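Starelley Robotics Club: Frequently Asked Questions

Last revised in July. Questions are grouped by subject. If yours is missing, put it in the club inbox and it will be added at the next revision.

Joining

Who can join?
Any student enrolled at Starelley, in any year and on any course. Staff may attend sessions but do not hold a vote or a bench.

Do I need to be able to program?
No. New members choose one of five groups: mechanical, wiring, control, perception or records. Control and perception use Python and a small amount of C++. Mechanical and wiring need neither, although you will be expected to run a script from a terminal and read the error it prints. Records is the group that keeps the trial logs and is where several of our better control people started.

Is there a fee?
There is no joining fee. Members buy their own safety glasses and a set of metric hex keys. Keys with a ball end are fine for running screws in and out but must not be used for final tightening.

How many members are there?
22 at the last count. The limit for the evening session is set by bench space.

What happens in the first session?
You read the safety sheet, sign it, and stand through one full start-up and shut-down of Gunora with a supervisor. You do not touch the controls. In the second session you press the stop button yourself, several times, from different places in the room.

The robot

What is Gunora?
Gunora is the club's two-armed robot. It is used for the household task project and for the annual Zemix competition entry. Both arms are run from one control computer. The base stays in one place during a trial.

Why is it called that?
The name was on the first purchase form and was kept.

What is Rajput?
Rajput is our control software. It takes joint readings from both arms, checks them against the limits file, and sends the next target position. It also writes the log. It does not plan tasks. Task code is written separately by each team and talks to Rajput through a short list of commands, which is printed in the members' handbook.

Can I run Rajput on my own laptop?
Yes, in simulation only. Connecting a personal laptop to the arm network is not allowed. The simulated arms have no cables, so a motion that passes in simulation still has to be checked at low speed on the robot.

How fast does it move?
Trials run at the slow setting unless a supervisor has signed for a higher one. The slow setting is held in the limits file and cannot be changed from task code.

What should I do if an arm stops by itself?
Leave it where it is. Read the fault line on the control screen, write it in the log, and call a supervisor. The usual cause is a joint reaching its soft limit. The second most common is a loose connector at the wrist. Do not clear the fault until both have been checked, even if the message looks familiar.

Household task project

What is the project?
Students program the robot to carry out short jobs around a sink and the cupboards under it: reaching down to floor level, opening a cupboard door, placing an item in the basin, wiping the front edge of the worktop. Each job is scored separately. A job counts as done when it has been completed without help in five trials in a row.

Why a sink?
It puts a high surface, a low surface and a recess within reach of one another. The basin is white and reflects the ceiling lights, which causes trouble for the perception group. The doors are flat and sit back behind the front of the slab, so the hand has to come in low. A team that has solved the worktop jobs will usually find that very little of its code carries over to the doors.

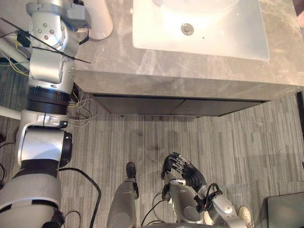
Kittipong Boonchu
Student lead, household task project

The answers in this part of the page are mine. Questions on membership or the competition should go to the addresses in the last section.

Which job should a new team start with?
The low reach. The hand is brought down in front of the cupboard, held just above the carpet with the fingers curled, and taken back up by the same path. There is no object to pick up and nothing to grip. Teams tend to think it is too simple to bother with and then spend three sessions on it. The difficulty is in the elbow, which has several ways of getting the hand to the same point, and most of them bring the forearm too near the marble.

Why not start with the doors?
A door has to be pulled along a curve. If the hand follows a straight line, the load on the wrist rises until Rajput stops the arm. You need a working low reach first and a reliable reading of where the door edge is. Only the thin gap between the two doors is available as a visual mark, and in poor light the perception code loses it.

How are the cables managed?
By hand, and checked before every trial. Some of the wiring runs outside the arms and some of it reaches the carpet. The wiring group fixes what it can with cable ties. The remaining slack is there on purpose, as a tight cable will limit a joint before the software does. Before a trial, one member follows each run from end to end by eye and confirms that there is enough length for the lowest position in the plan. If you move a cable tie, write it in the log. A tie moved by two centimetres has cost us an evening before now.

Can the tails on the cable ties be trimmed?
Yes, by the wiring group, with flush cutters. A tie cut at an angle with side cutters leaves a sharp end at about the height of your hand.

Where do people stand during a trial?
The operator stays at the control computer. The stop holder stands to one side of the robot, where both hands can be seen, and does nothing else. Everyone else is behind the tape. Closed shoes are required for all members. Nobody may reach in while the arms are powered, including to pick up a dropped item.

Do both arms have to be used?
No. Most jobs are written for a single arm, with the other parked. The parked arm still has a position, and that position must be in the plan. The most frequent collision in our logs is between a moving arm and a parked one that the team had stopped thinking about.

How is the hand controlled?
By named poses: open, curled, flat and pinch. Task code asks for a pose and a closing force. Individual finger joints can be driven directly, but only from the hand test program and only by members who have done the hand training. Fingers are never to be straightened by pushing on them.

Does the carpet matter?
More than was expected. The tiles have narrow stripes, which the first version of the floor detector read as edges. The present version ignores any set of parallel lines closer together than a value in the settings file. Lint is also a nuisance for the hand joints, so please sweep the floor before a low reach trial.

How many trials have been logged?
2,231 since the project began. Of these, 738 are low reach trials. Failed trials are kept in the log along with the rest and are not to be deleted or renamed. A failure with a clear note is useful to the next team. The note should give the last command sent, the joint nearest its limit, and who held the stop.

Can I use the logs for coursework?
Yes. Cite the project and the log numbers, and send a copy of the finished report to the records group. Kaan Dağdelen keeps the list of past reports and can tell you if someone has already covered your subject.

My team's code worked last session and does not work now. What should we check?
Check in this order:
1. The limits file is the current one.
2. The robot's base is on its floor marks.
3. The start pose in your plan matches the real start pose.
4. No cable tie has been moved since your last log entry.
5. The ceiling lights are on the same setting.
After that, ask.

Competition

What is the Zemix?
A student contest for robots that work in ordinary rooms. Each entry carries out a set of jobs in a fixed time and is marked on jobs completed, with points taken off for contact with anything the robot was not asked to touch.

Does everyone take part?
No. The entry team is picked from members who have at least one scored job. Others may help with preparation, and most do.

Is a written report needed?
Yes. It covers the design, the control method and a record of faults. Jozefína Charvát edits it and sets an early date for drafts. Drafts are read for accuracy first. Please do not send her diagrams as screenshots.

May we reuse code from past years?
Code from past entries may be reused if it is named in the report. Code copied from another club may not be entered without that club's written permission.

Sessions and contacts

When does the club meet?
Evening sessions start at 18:30. The robot is powered down by 21:00. Writing up may continue after that, with the arms off.

Can I book time on the robot outside sessions?
Yes, once you have been signed off as an operator. Bookings are for two people at the least: one operator and one stop holder.

Who do I contact?
Membership and inductions: Rattana Meesuk
Competition entry: Sakda Thaweesak
Competition report: Jozefína Charvát
Household task project: Kittipong Boonchu
Logs and past reports: Kaan Dağdelen

All can be reached through the club inbox. Put the subject in the first line, and the log number if there is one.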